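How to keep a proper scorebook for your local soccer side

I've been scoring home games at Odport for a good few seasons now, and every year somebody new takes it on for the other grades and rings me the night before the first match in a mild panic. So I've finally typed the whole thing up. It's the way I do it, and other people have their own ways, so pinch what suits you.

What you need

A hardcover notebook with ruled pages (spiral ones fall apart by July, trust me), two pens of different colours, a pencil for the bits you aren't sure of, and a watch you can stop and start. Don't rely on the ground clock. Ours at Odport has been four minutes fast for as long as I can remember and the referee has never once looked at it.

I use blue for our lot and red for the visitors. If you're colour blind or the light's bad, use capitals for one team and small letters for the other. Works just as well.

Setting up the page before kickoff

Get there early enough to collect both team sheets. Rule a line down the middle of a double page, home on the left, away on the right. Write the starting eleven in shirt number order down the outside edge, then leave a gap, then the subs. Leave a decent gap! You'll be wanting room for a name that wasn't on the sheet, like the time Darius Bogdan turned up from his cousin's wedding and came on with twenty minutes to go.

Across the top I put the opposition, the ground, the weather, the referee, and which way we're kicking in the first half. That last one sounds fussy, but when you're reading it back months later and trying to work out why every corner came from the left, you'll be glad of it. At our ground the wind comes straight off the water and pretty much decides which end the goals go in.

The marks I use

G is a goal, with the minute beside it. GP is a penalty scored, XP is a penalty missed. A is an assist, and I only give one if the pass came directly before the shot. Y and R are cards. S with an arrow pointing down means came off, arrow pointing up means came on. C is a corner, O is offside.

Shots are where people come unstuck. I write a plain stroke for a shot and put a ring round it if it was on target. A shot that hits the post is not on target unless it goes in - I've had this argument in the clubroom more times than I'd like. A cross that drifts in by accident is a goal and a shot on target, whatever the bloke who hit it tells you he meant.

Running the timeline

Down the centre of the double page I keep a narrow column with the minutes, and every mark goes in there first. Only at half time do I copy them across to the players. If you try to find number 14 on the list while play's going on, you'll look up and they'll have scored at the other end. I missed an own goal against Tistex that way and had to ask the linesman, who hadn't seen who it came off either.

For stoppage time write 45+2, 90+3 and so on. Please don't write 47 for a goal at the end of the first half, it makes a terrible mess of things when you add up the season.

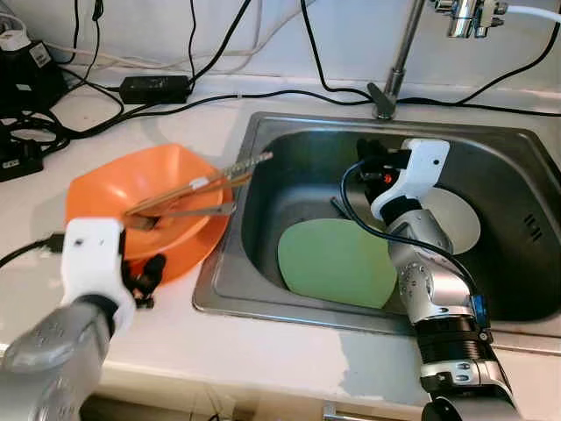

If you miss something

You will, so don't get in a knot over it. Put a question mark in pencil next to the minute and keep watching. At the break, wander over and ask the bench. I've found the goalkeepers remember best, and strikers remember only their own goals (and generally one or two extra). Rostislav Urban kept goal for us for years and could tell you every corner in order, which side and who headed it clear.

If two people tell you different things, go with the referee's report for goals and cards, and your own eyes for the rest.

Adding it up afterwards

Do it the same night. Total the goals, shots, corners and cards at the foot of each column, and check the goals against the final score before you do anything else. Then add each player's minutes to a running sheet at the back of the book. A full match is 90, and I don't count stoppage time for anybody, it just isn't worth the bother.

By the end of last season our longest-serving defender was on 4,000 minutes in the running sheet, and the whole squad had managed 200 shots on target between them. Those are the sorts of figures people love hearing at presentation night, and you can't pull them together in a hurry if you've let it slide.

Sending it in

Our league wants the result phoned through by six o'clock and the written sheet posted by the Tuesday. Copy it out neatly and never, ever post your original. Skirkuvton sent theirs off a couple of years back and haven't seen it since, a whole half season gone.

One more on crowds, as I always get asked. If you've got a gate, use the ticket stubs. Our best was 1,066 for the Zerouali Cup semi, and I only believe it as I went through the stubs twice at the kitchen table. With no gate, leave the box blank.

Last updated 26 Mar 2000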